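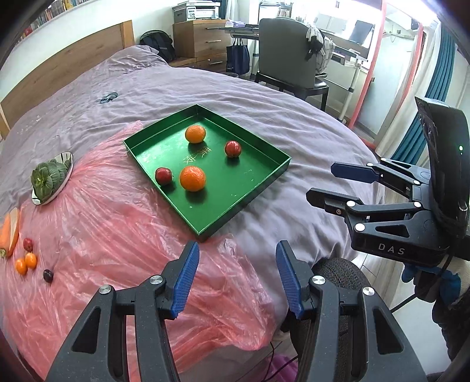 A reader in Bescombe wrote to ask whether a national day reception has to be held on the day itself, and whether a small association can host one without an embassy behind it. No to the first, yes to the second.

How to plan a national day reception

Set the date early. If your day falls in March, book the hall before the new year. Check that no other community is holding its own event that evening — guests from the consulates will often be invited to both.

Write the guest list in two parts. The first is official guests: consuls, city council members, clergy, heads of other associations. The second is your own members. For a hall that holds 200, we send 180 invitations and keep the remaining places for late requests.

Mail the official invitations nine weeks ahead. Put the start time, the end time, the dress code and a reply date on the card. Members can be invited by email.
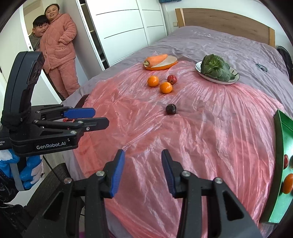
Call every official guest who has not answered by the reply date. Ask who will attend in their place if they can't, and get the correct title and spelling for the name card.

Plan the program next. The usual order is:

Receiving line
Host country anthem, then your own
Welcome speech
Reply by the guest of honor
Toast
Food and music

Keep each speech short and have a printed copy at the podium. Test both anthem recordings on the hall's own sound system the afternoon before.

Last updated 12/28/19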